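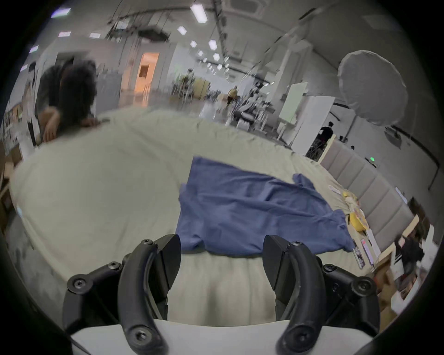
Haslam stellte den Pegelschreiber um 16 Uhr auf halbe Geschwindigkeit und notierte den Wert. Der Derkik war seit dem Vortag um 26 Zentimeter gestiegen. Die Wehrordnung von Cestitz sah vor, dass ab dieser Marke das zweite Schütz zu öffnen war, sofern die Station Samar zustimmte.

Samar antwortete nicht. Graham Haslam prüfte die Leitung, dann die Sicherung, dann wieder die Leitung. Der Widerstand lag im zulässigen Bereich. Er trug das ein.
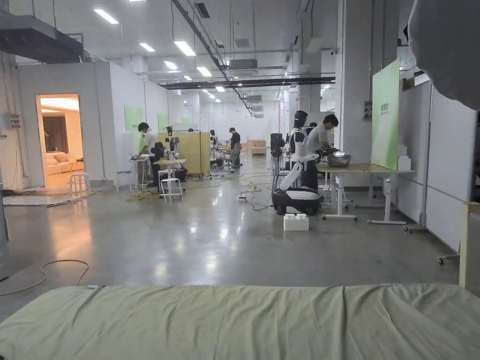

Halle mit Betonboden, vorn das Bett mit hellgrünem Laken.

Im Dezember hatte sein Vorgänger das Schütz ohne Zustimmung geöffnet. Im Buch stand dazu eine Zeile, ohne Unterschrift. Unterhalb lagen damals zwei Kähne, einer davon die Puma. Über die Puma gab es keinen weiteren Eintrag.

Um 18 Uhr stand das Wasser sechs Zentimeter höher. Haslam legte die Hand an die Kurbel – sie ließ sich leichter drehen, als das Datenblatt angab. Nach einer halben Umdrehung läutete das Telefon. Er hielt die Kurbel fest und zählte die Zeichen mit, wie es vorgeschrieben war. Es war der Rufton der Puma.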